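Kitchen tips for people recording demos
Last updated Aug 28, 2024

Quick page, wrote it between sessions. It's for anyone at Pakville or Senholm who has to collect kitchen demos in the simulator and wants them to be usable on the first try. Most of it is plain kitchen sense. Some of it is stuff I learned by throwing away a day's worth of episodes.

Before you start

Clear the counter. Same as real cooking. Decide what the task is, then put out what the task needs plus maybe one or two things it doesn't. More clutter comes later, once the easy version is in the bag.

Write the task as one sentence. "Put the lemon in the pan." If you need an "and then" it's probably two tasks. Record them separate and tag them so they can be joined up later.

Check the reset. Run it 2 times before you record anything. Objects should land in new spots inside the spawn area. If the plate comes back in exactly the same place twice, the randomizer is off and you're about to make a whole afternoon of the same demo.

Calibrate your hands. Every session, even after lunch. Open flat, make a fist, thumb to each finger. If the thumb lags, redo it. A lazy thumb ruins pinch grasps and you won't notice until playback.

Sit the way you'll sit. Chair height changes your reach. Mark the floor with tape if you share the station.

Starting pose

Both hands up, open, over the near part of the counter, not touching anything. Hold it for a beat. Then go. Same at the end -- come back to open hands and hold before you hit stop. The trimming script looks for those still bits and if you skip them it chops into the grasp.

Don't start with a hand already wrapped around something. I know it saves a second. Those get thrown out.

Laying things out

Handles toward you. Old kitchen rule says turn them in so nobody bumps them, but for pan tasks you want a grip the hand can get to without bending the wrist back. Once you have a good pile with the handle easy, start turning it. Left, right, away. A policy that only ever saw one handle angle will grab at air the minute you rotate the pan.

Leave finger room. A gap you could fit a real hand in, between whatever you're picking up and whatever is next to it. Tight spacing is fine as its own batch, label it "tight".

Round stuff rolls. Lemons, eggs, tomatos. Come from the top with fingers spread, close slow. Pushing from the side sends it accross the plate and then you're chasing it.

Long soft-looking stuff (croissants, bananas) -- grab over the middle, across the short way. Ends slip. The croissant in our asset set is rigid, it won't squash, so don't squeeze like it will. 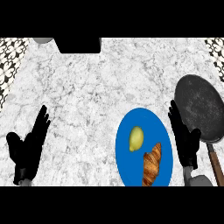

How many demos do you need for one task?

We plan on 140 good ones for a single pick and place, then train, then look at where it fails before recording any more. Going straight to 2,000 of the same thing mostly gets you a tired arm. Spend the extra on new layouts and new starting spots.

Ok. Moving on.

Which hand

Use the closer one. Sounds obvious, but right-handed people reach across for everything and then the left hand never learns a thing. Fruit on the left, left hand. If the job really takes two (hold the plate, lift the food) say so in the task sentence.

The hand that isn't working should stay parked and open. No fidgeting. The system copies whatever you do, and it can't tell scratching from cooking. I had a batch where my left hand drifted up a little on every single lift and sure enough the trained policy did the same drift. Kind of funny, had to redo the batch.

Moving food to a pan

Go up first. Clear the plate rim, then over, then down. Low sliding paths clip the rim.

Lower it in. Don't drop from height, even when it lands fine. Dropped food bounces differently every time in the sim and the success check may fire late.

Let go all at once. All the fingers together, then straight up. Peeling off one finger at a time drags the food along.

Keep the thumb off the handle unless the handle is the point. Brushing it spins the pan and now the target moved.

Speed: steady. Slower than you'd do it at home, but no freezing in the middle. Long pauses teach pausing. If you have to stop and think, bin it and start over.

Mistakes

Small miss, quick fix -- keep it. A fumbled grasp where you open up, shift over, and get it the second time is worth having. Tag it "recovery". Without those the policy has no idea what to do after a miss.

Knocked it off the counter -- toss it.
Tracking glitch, hand jumped -- toss it, recalibrate.
Wrong object -- toss it, or relabel if you did the other task cleanly. Be honest about cleanly.
Forgot the end hold -- toss it. Sorry.

Don't delete, by the way. Move to the reject folder. Bilent (the checker we run on every upload) gets tuned on rejects as well, so they aren't wasted.

Mixing it up

Every 9 episodes change something. Counter finish, wall tile, light, which dish, which fruit. One thing at a time is fine. I keep a sticky note by the keyboard and tick it off, works better than the on-screen counter which I stop seeing after ten minutes.

Swap colors too. If the target plate is always blue, you're training a blue finder. Same with the pan, use the light one sometimes.

Also move the things that aren't part of the task. Back-of-counter clutter gets forgotten and sits in one place all week.

Naming and saving

task_hand_layout_number. Lowercase. No spaces. The Bălan set from July came in with spaces AND the accent in the folder names, and half the loader choked on it. Plain letters in file names please, write it properly in the readme.

Save after each batch, not at the end of the day. Write down anything weird while you still remember it. "Pan felt sticky eps 30 on" is plenty.

Looking after yourself

Arms get heavy quicker than you think. Short sets, get up in between, shake out your hands. Elbows on the armrests when you're between episodes. When you catch yourself rushing the release, that's the tired talking, quit for a bit.

Wipe down the headset and gloves after your turn. Alcohol wipes for the hard parts only, they wreck the foam. Gloves get air dried, not on the heater.

Drink some water too.

Still to add: lids, drawers, pouring. Pouring is a mess right now, the liquid settings keep changing so I'm holding off untill they settle.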